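Textile Care, handout 4: folding knits and tops

Hello all. A few of you asked for my notes after the last class, so I've typed them up more or less as I said them, grumbles included.

First, get your table right. I like bare wood with nothing else on it, and a grain you can line a hem up against (Leszek Malinowski swears by a padded board, and we've agreed to differ). Smooth the garment out with flat palms, working from the middle. Don't tug at the edges - jersey remembers being tugged.

Now the long fold. Most of you want to rush this one! Bring one long side over until you've got a strip, then stop and look at it. Are the two long edges parallel? If they are, the rest will more or less look after itself. If they aren't, open it up and go again, and please don't try to rescue it at the end with a bit of patting.

Sleeves go in flat, before anything is doubled. I was taught to tuck them last and I spent years making lumpy piles.

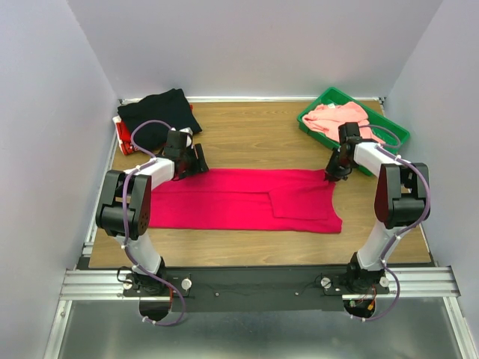 Curved edges are where people get cross. Necklines and armholes won't lie square however nicely you ask, so fold to the straight part and let the curve sit inside the parcel. Bhavana Warrier showed me that one and I've used it ever since.

For next time, bring one top with sleeves and one without, both ironed. Practise each about 6 times at home, on a table and not on the bed - I can always tell. The stacking notes are in handout 5, and if you missed the steaming session, ask Bhavana for a copy of hers.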